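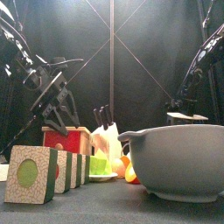 Tudideck

Tudideck is a two-arm tabletop robot station built in the Ongate shared workshop, in the Vosstead district. It is used for handling small objects, most of them toy kitchen items, on a dark table in front of a black curtain. The station was designed and assembled mainly by Bảo Vương, a member of the workshop, together with a small group of other members who call themselves the Âu group. The build is documented in the group's notebook, and most of the information in this article comes from it.

Contents
1 Name
2 History
3 Construction
4 Objects
5 Operation
6 Known problems
7 See also

Name

The name was first written on the lid of a parts box, and its origin is not explained in the notebook. In early entries the station is called only "the deck". The form "Tudi Deck", in two words, is also found, but the builders prefer the single word. The group name Âu is a Vietnamese word for a bowl, and it was chosen after the first object which the arms could lift with good repeatability.

History

The work began as a home project. Bảo Vương built one arm on a desk in his apartment and used it to move chess pieces. The desk was not stiff enough, and each fast movement of the arm shook the whole surface, so the positions of the pieces changed a little during a session. After several months the arm was moved to Ongate, where a heavier table was available.

The second arm was added in May of the following year. It was first planned as a mirror copy of the first one, but the cable exit of the mirrored base was too near to the table leg, and the base was drilled again by hand. The notebook gives 2,354 as the number of the last recorded run before the table was rebuilt. Runs after the rebuild are numbered again from the beginning, which has caused some confusion between the two series.

Until the rebuild, the station shared its table with the soldering corner and had to be cleared every Wednesday evening for the open workshop. It now has its own place.

Construction

Arms. The two arms are black and are mounted so that they reach into the working area from opposite sides. Each one ends in a parallel-jaw gripper with two black, angular fingers. The fingers were changed 5 times. The first versions were straight and slipped on round objects; the later ones have a wider inner surface, and the edge at the tip was made thinner so that a flat object can be taken from the table.

Table. The tabletop is dark and without shine. A lighter top was tried at first, but it gave strong reflections from the ceiling lamps, and the pale toys were difficult to separate from it in the camera pictures.

Backdrop. A black curtain closes the back side of the station. It hides the shelves of the workshop, and it also stops visitors from walking behind the arms -- this second use was discovered only later, and the builders now consider it the more important one.

Cameras. One camera is fixed to give a general view of the table. Smaller cameras are carried near the grippers. The view of a small camera includes both fingers, and this is wanted, because the operator can judge the distance between finger and object without looking away from the screen.
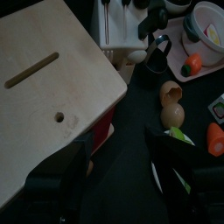
View from a gripper camera, with the two fingers in the lower part and toy kitchen objects on the table.

Power and wiring. Each arm has a separate supply and a separate switch. In the first version both arms were connected to one supply, and when both grippers closed at the same moment the voltage dropped and one arm restarted. The cables are led along the links with fabric tape. Plastic ties were used before, but they became brittle at the joints and had to be cut off for every repair.

Objects

The collection of objects has 104 pieces according to the list kept at the station. They were bought second-hand or brought by members. The toy food includes eggs, both whole and as cracked halves, carrots, fruit and slices of vegetables. There are also plates, bowls, a pot with a thin arched handle, a white toaster, a knife block and a set of cube blocks with printed faces.

Larger pieces, such as a gray mixing bowl and a red box with a wooden top, are used mostly as obstacles or as places to put things. The box top has a long narrow slot and a small round hole, and both are helpful as marks for checking the position of a camera after it has been touched.

The builders divide the pieces into "easy", "turning" and "bad". An egg is counted as turning, because it rolls when the first finger touches it. The thin plates are counted as bad. When a plate lies flat, the fingers cannot go under the rim, and the usual method is to press on one side and take the other side as it rises.

Operation

A session starts with the arms in the rest position and the objects placed by hand. The arrangement is intentionally not tidy, and a new one is made for every session. The operator then moves the arms through a pair of hand controllers. One person can drive both arms, but new operators begin with one arm only.

The commands are limited in speed. The limit can be removed in the settings file, although the notebook asks that this is not done when another person is at the table. The joints are checked after every 1,000 grips, and the screws of the fingers are tightened more often, as they are known to loosen.

Known problems

The wrist joint of the left arm has a small play which was never fully removed. It is corrected in software, and the correction must be measured again when the finger is changed.

Dim light is a second problem. The dark pieces, in particular the pot, are hard to see on the dark tabletop in the evening, when only a part of the ceiling lamps is on. A lamp on a separate stand was tested and later taken away -- its shadow moved across the table each time somebody touched the stand.

The hand controllers drift when they become warm. The present advice is to set the zero position again after each pause.

See also

Ongate workshop
Parallel-jaw gripper
Remote manipulation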